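Okay, small thread about cleaning out my closet, which has eaten most of August.

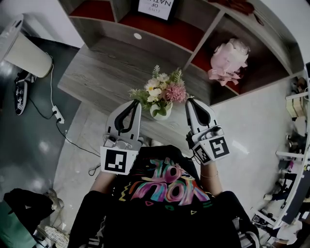
I own way too many T-shirts and I'm finally doing something about it. The rule I picked is that a shirt has to get worn twice a month or it goes in the bag. Plain gray ones, bye. Loud ones are doing great — the black one with the pink and teal graffiti lettering, the big bubble "YOU" on the front, is safe forever. It goes with everything because it goes with nothing.

Bag count so far: 8. I took 6 of them to the thrift place on Bautista and the lady at the counter gave me a store coupon. So yes, I came home with a shirt.

Laundry question! Do you all wash prints inside out? I've been doing it cold, inside out, hung over the shower rod, and the colors are holding up. My old Brernthorpe tour shirt went through the dryer for years and now you can barely read it.

Still keeping that one. It's a sleep shirt. Sleep shirts don't count.

Next up is the sock drawer — send help, or send socks that match.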